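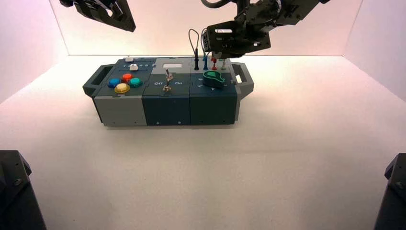

Marisa Sanna wants her pinball back. Not the machine, she says, the noise of it, the thunk when you win a free game and everybody at the bar turns around. She wrote to us in June after our short piece on the Clolline, two pages by hand, and most of this story started there.

The Clolline was an arcade on the Hernemance waterfront. Long room, low ceiling, carpet the color of grape soda. Closed now. The sign is still up if you know which wall to look at.

I went down on a gray morning with Darcy Bouchard, who worked the change booth two summers and remembers the rent going up both times. Quarters in paper sleeves. A fan that blew the wrong way. Kids who came in at ten and stayed till the ferry horn. "You'd go home and still hear it," Bouchard says. "In the shower. Everywhere."

So what happened to these places? Home consoles, sure, everybody says home consoles. Rent, more like. Insurance. Parts. A button is cheap, a good picture tube isn't, and the people who could fix one got old or moved inland.

Kidus Tekleab fixes them. His shop, just called Tekleab, is up the hill behind the bakery, and the door sticks. Inside: 23 cabinets, 8 of them working the afternoon I visited. He'd like that number higher. He keeps the dead ones for their guts. Coin doors, speaker grilles, a coffee can full of springs.

"People bring me one their uncle left in a garage," he says. "They think it's worth a fortune. It's full of mice."

He charges about 400 dollars for a full rebuild, less if you leave him alone while he does it. Most don't. Bezawit Woldegiorgis sat on a stool the whole time he worked on hers, a racing game with a cracked wheel, asking what every wire was for. Now she does the wiring for him on her days off. She's faster then he is, he admits, and neater.

The feel is what they argue about. How far a button should travel. Whether it should click. Woldegiorgis likes a soft one, Tekleab wants to hear it across the room. They had a real fight over this, a week of not talking, over springs.

Across the bay in Neltedier it's going the other way. Chaiwat Kongkaew opened a small arcade there in a former shoe store, pay at the door, play all night. Line outside by seven. Teenagers mostly, plus thier parents, who are better and let you know it. He buys from Tekleab when Tekleab will sell. No prizes, no tickets. Soup at the counter.

Would it work in Hernemance? Bouchard thinks so. Sanna thinks so, underlined. The old room is empty and the landlord isn't returning calls, ours or anyone's. Tekleab has been by to measure the door, says the racing game would fit if you took the seat off.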